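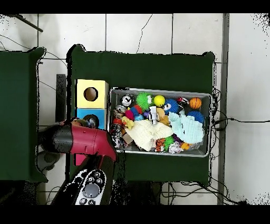
장난감을 한 판에 다 모으면 생기는 일

8월 내내 미루던 장난감 정리를 드디어 했다. 시작은 오전 10시였고, 11시쯤에는 이미 후회하고 있었다. 상자 세 개에 나눠 담겨 있던 것을 회색 금속 트레이 하나에 몰아넣으면 일이 줄 거라고 생각한 사람이 나다. 일은 줄지 않았고 트레이만 꽉 찼다.

일단 공이 너무 많다. 노란 스마일 공은 그렇다 치고, 뾰족뾰족한 고무공은 왜 초록색으로도 있고 파란색으로도 있는 걸까. 파란 것 중 하나에는 만화 같은 흰 눈까지 달려 있어서 버릴까 말까 고민하는 동안 계속 눈이 마주친다. 결국 못 버렸다. 눈 달린 물건은 사는 게 아니다. 미니 농구공은 구석에 얌전히 있는데, 우리 집에는 농구 골대가 없다.

노란 고무 오리도 나왔다. 욕실에서 실종된 지 한참 된 줄 알았더니 빨강, 자홍, 파랑 말랑한 공들 틈에서 잘 지내고 있었다. 가운데는 하얀 플라스틱 로봇 인형과 황갈색 곰인형 자리다. 로봇은 꼿꼿하게 서 있고 곰은 그 옆에 있다. 둘 다 조카가 두고 갔다. 찾으러 온다는 말은 작년에 들었다.

은색 깡통은 설명이 좀 필요하다. 볼링 놀이를 만들어 주겠다고 모은 것인데 핀만 있고 볼링은 한 번도 안 했다. 그래도 왼쪽 벽을 따라 줄을 세워 놓으니 제법 계획이 있는 집처럼 보인다.

천 두 장은 개지 않았다. 크림색에 가까운 흰 천이랑 민트빛 도는 파란 천인데, 원래는 트레이 바닥에 깔 생각이었다. 순서를 잊고 장난감부터 부었다. 지금은 위에 구겨져 있고, 민트색은 오른쪽을 거의 다 덮었다. 덮인 부분은 정리가 끝난 것으로 치기로 했다.

구멍 뚫린 폼 큐브 둘은 아예 트레이에 못 들어갔다. 연노랑을 하늘색 위에 올려 초록 천을 씌운 탁자 왼쪽에 쌓아 두었다. 이걸 수납이라고 불러도 되는지 친구 디마스 마누룽(Dimas Manurung)에게 물었더니 "탑은 가구가 아니야"라는 답이 왔다. 자기 집 책은 바닥에 쌓아 놓고 사는 사람이다.

홧김에 Gredurell이라는 칸막이 정리함도 찾아봤다. 폭 60센티미터짜리를 장바구니에 넣었다가 탁자 폭을 재 보고 뺐다. 대신 옆에 뜬 이름표 스티커 Pradis를 샀다. 73장이 들어 있다. 붙일 칸이 없는데 이름표부터 산 셈이라 지금 서랍에 들어가 있고, 그 서랍에도 이름표는 없다.

오후에는 나눌 것을 고르려고 했다. 기준은 '최근에 누가 만졌는가'로 정했다가, 그러면 오늘 내가 전부 만졌으니 전부 남는다는 걸 깨달았다. 기준을 바꿔서 다시 골랐더니 나온 것이 작은 나무 블록 하나다. 그것도 혹시 짝이 나올까 봐 도로 넣어 두었다.

다음 주에는 신발장을 할 생각이다. 트레이는 당분간 탁자 위에 둔다. 밥은 바닥에서 먹으면 된다.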